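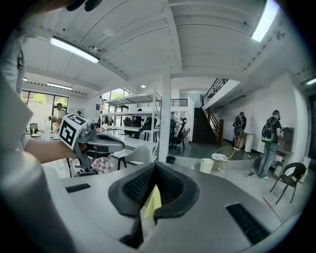
Open room with a staircase, two gray grippers in front, November 2021.

Gretholm Community Kitchen and Craft Rooms
Walk-through checklist, ground floor and back stairs
Checked by: Thảo Tôn
Comments reviewed by: Bảo Đỗ
Marks used: OK, FIX, WATCH, N/A

Entrance and hallway

1. Front door opens fully and closes on its own. OK
Comment: Closer was adjusted in January and still holds. It slams a little when the back door is open.

2. Floor mat flat, no curled corners. FIX
Comment: Corner nearest the radiator lifts. Taped for now. A new mat with a rubber backing has been asked for.

3. Exit sign lit. OK

4. Hallway clear to full width. WATCH
Comment: Folding chairs from the Quách room keep ending up against the wall by the coat hooks. Moved back twice. They belong in the closet under the stairs.

Kitchen

5. Extinguisher on its hook, gauge in the green, tag current. OK
Comment: The tag is hard to read behind the apron rack. Move the rack one hook over.

6. Fire blanket in pouch, pull tabs hanging free. OK

7. Range hood filters clean. FIX
Comment: Greasy on the stove side. They come out with the two clips at the front. Soak overnight, let dry, put back the same way round.

8. Gas shutoff reachable without moving anything. OK

9. Refrigerator at or below 40 degrees. OK
Comment: The thermometer had slid behind the milk. Now clipped to the middle shelf.

10. Hot water at hand sink. WATCH
Comment: Takes a long time to come up first thing in the morning. Fine after that. Bảo thinks it is the mixing valve. Plumber to look at it when he comes for the other job.

11. First aid kit complete. FIX
Comment: No burn gel and only 3 large bandages left. The list inside the lid calls for 5. Tape and scissors present.

Craft rooms (Plimau and Quách)

12. Outlets and cords. FIX
Comment: The iron in Plimau has a scuffed cord near the plug. Unplugged, tagged, and put on the office shelf. Do not put it back into use until it has been looked at — the spare is in the tall cabinet.

13. Power strips not plugged into other power strips. OK

14. Windows open and lock. OK
Comment: The second one in Quách sticks. Push at the bottom rail, not the glass.

15. Shelving fixed to wall. OK
Comment: Pulled on each unit by hand. The one from Bristska has a new bracket on the right side and no longer moves.

16. Heavy items stored below shoulder height. FIX
Comment: Box of tiles on the top shelf in Plimau, weighed at 51 pounds. Needs two people to bring it down.

17. Blades and needles in closed containers. OK

Back stairs

18. Handrail tight, both sides. WATCH
Comment: Lower post on the left has slight play. Screws tightened. Check again next round.

19. Tread edges intact. OK

20. Light works from both switches. OK
Comment: Bulb replaced. The old one had been flickering — same fitting as last time. If it happens again, replace the fitting.

Paperwork

21. Emergency numbers posted by the phone. FIX
Comment: The alarm company's number on the sheet is the old one. Reprint.

22. Last report in the binder. OK
Comment: Filed under 596. The tabs are out of order after that, so look behind the next divider too.

To do, in this order:
Iron cord (Bảo)
Tiles down from top shelf (Thảo and Bảo)
First aid restock (Thảo)
Phone sheet (Thảo)
Hood filters (kitchen group)
Hallway mat (office to order)

Items marked WATCH carry over to the next sheet with the same numbers. Please write comments next to the item and not on the back, as the back does not get copied.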